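Topic: Cleaning robots in our hotel, what changed for the room staff

slavica_grgic wrote:
I work in housekeeping at a hotel in Weltow, 372 rooms. In January we got the floor robots from Lirkitz. They vacuum the corridors and wash the lobby at night. Before, two people did the corridors on every shift. Now these people are in the rooms with us, and the target went up by two rooms per person. Management says the work is lighter. My back does not agree. The small things are still by hand, every bathroom, every bin.

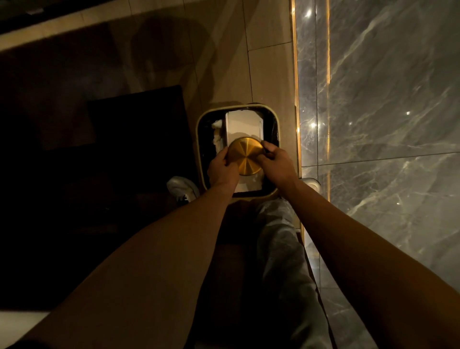
Bin with the gold lid. Still two hands.

How is it in other houses?

ovel_nights wrote:
We have the same machines, 200 rooms. I must say I like them. I pushed a vacuum for six years and my shoulder is better now. Our target did not change, so maybe your problem is with the manager and less with the robot.

tsikata77 wrote:
I disagree with ovel. The manager bought the robot so that he can change the target. With us it took 30 days. Also, who empties the robot and pulls the hair out of the brush? It is not written in any job description, so it is done in our break.

ovel_nights wrote:
The night porter does it here. It is a fair point, it should be written down. But I would not go back to the old vacuum.

slavica_grgic wrote:
Thank you both. With us the first person who finds it stopped must clean it. I will ask for two things at the next meeting: the brush cleaning counted as work time, and the old target for rooms with a full bathroom cleaning. Tsikata, did you get anything back after you complained?

tsikata77 wrote:
One room less per shift. It needed four months and a letter which all of us signed.

Contact the moderators | © 2026 Housekeeping Staff Board | Back to top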